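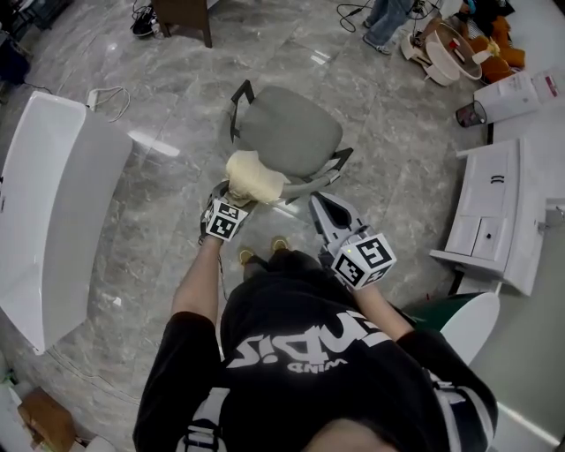
Saturday, shop notebook, Mirkirstead

Got the old Lindemann loader back on the stand this morning and spent most of the day chasing the gas side of the conversion. Hour meter reads 1064, so it's done 35 since the last entry. Starts fine on straight diesel, idles fine, and then the minute it blends in gas under load it hunts up and down like it can't make up its mind.

First guess was the regulator (it's always my first guess, I know). Swapped in the spare off the shelf and got the same hunting, maybe a touch slower. Put the original back in. Whoever borrowed the 19 mm crowfoot, please put it back in the second drawer, I did the whole job with a stubby wrench and my knuckles show it!

Second guess was the pilot injection being too small when the gas comes in. Zeltell's controller lets you set a floor for that, and ours was way down where I left it in December when we were running the bench engine. Bumped it up a couple of steps. Much better, the hunting pretty much quit at half load. At 100 percent it still stumbles once, right at the switch, then settles. I can live with one stumble for now but the folks at Trerkham won't, they load trucks all day and they'll feel every one.

Exhaust temp at full load peaked at 584 C, higher than I'd like. Could be the probe, it's the same one that read funny on the baler tractor. Need to swap probes before I believe it or start messing with timing.

Also found the soft line between the filter and the shutoff rubbing on the bracket. Not through the outer cover yet, but I moved the clamp and put a sleeve on it. Leak check with soap water afterward, no bubbles anywhere, checked both tank fittings too.

Left to do:
New exhaust probe, then rerun full load
Try a slower gas ramp at the switch
Copy the controller settings to the shop laptop (I keep saying this)
Order another filter element, we're on the last one

Tanks are shut off at the valve and the battery's disconnected. Key's on the hook by the compressor.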